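3.2 Collecte des démonstrations

Avec Sebastião Barros, mon binôme depuis le début du projet Dravdale, nous avons voulu sortir un peu du laboratoire et travailler sur une vraie table, avec sa nappe, ses câbles et tout ce qui traîne d'ordinaire autour d'une assiette. Nous y avons passé presque tout le mois de juillet, et j'en garde un très bon souvenir ! Chaque démonstration se fait à deux pinces tenues à la main, sans bras motorisé.

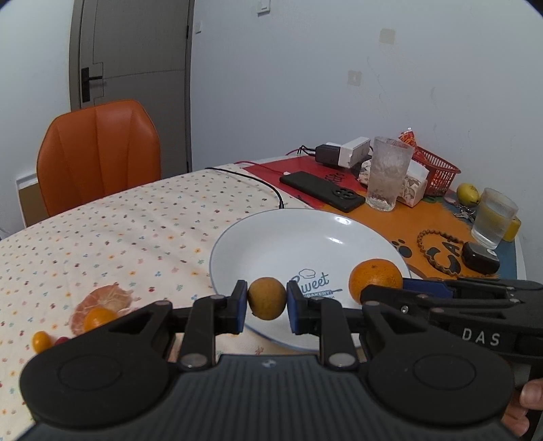 Figure 4. Petit agrume tenu entre les mors de la première pince, devant l'assiette.

Nous avons gardé 500 démonstrations pour l'apprentissage et 135 pour l'évaluation. Les petits fruits ronds restent les plus délicats (la peau glisse, et on serre vite trop fort), si bien que 47 essais ont dû être refaits. Mwende Kashindye nous a gentiment aidés à reprendre les annotations.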